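How to Write a Self-Tape Audition Scene for a TV Drama Role

By Lindsay Tapsell
October 3, 2025

I love self-tapes. I know plenty of actors who groan when the request lands in their inbox, but you get to do the scene in your own home, in your own socks, as many times as you like! The one snag is when the casting office asks for "a short scene of your choice" and you don't have one. You can dig through old scripts, or you can write your own, and writing your own is so much more fun than people expect.

I started doing it when I was going up for small parts in family dramas and medical shows, and I've kept at it ever since.

What you need

A notebook or a blank document
A timer
A friend who will read the other part out loud
The breakdown for the role, if they sent you one

Step 1. Read the breakdown twice

Read it once for the facts (age, job, who she's married to) and once for the mood. Circle any verb you find. "Hides," "protects," "owes" are gold, and you can build a whole scene on any one of them. Skip the adjectives for now. Everybody in a breakdown is "fiery."

Step 2. Pick one want and one problem

Your character wants something from the other person in the room, right now, and the other person has a good reason to say no. My favorite of my own scenes is called Whitcombe. A woman asks her brother for the keys to their late father's boat, and he has already sold it. There's nothing else in it, and I still get a lump in my throat at the end.

Step 3. Start late

Cut the hellos. Cut the coffee being poured. Open on the first line that costs somebody something. When I wrote Whitcombe the first draft had 21 lines before anyone mentioned the boat, and every one of them went in the trash. It felt wonderful!

Step 4. Give the reader short lines

Your reader is off camera, so the scene should live on your face. Keep the other part to a few words at a time and save the longest speech for yourself, somewhere past the middle. Four sentences is plenty for that speech.

Step 5. Read it aloud and time it

Do this standing up. Aim for 2 minutes or a hair under. My friend Karla Manríquez reads with me over the phone, and if she trips on a line both times through, I rewrite the line.

Step 6. Put the pages away overnight

Then come back and take out one more thing. There's always one more thing, usually a line you're a little too proud of.
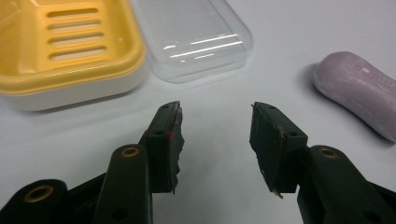
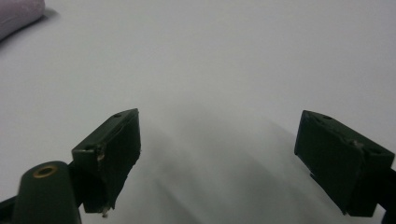

Before you hit record

Learn it cold, then learn it again in a different room. Slate the way the casting office asked you to, with your name first unless they say otherwise. Leave a breath before your first line and another after your last one, so there's something to trim.

Name the file exactly as instructed. If there are no instructions, use your last name, the role and the project.

A few questions I get

Can I use the same scene more than once? Sure, with different offices. I change the names and a detail or two so it stays fresh for me.

Should I say I wrote it? Only if they ask. I like the first watch to be about the acting.

What if it has to be funny? Same steps, but make the want smaller and the problem sillier. I have a comedy one called Dronder about two neighbors and a borrowed ladder, and it's a total blast to play.

Next month I'll get into writing for two actors on camera, which is trickier and needs a bigger room.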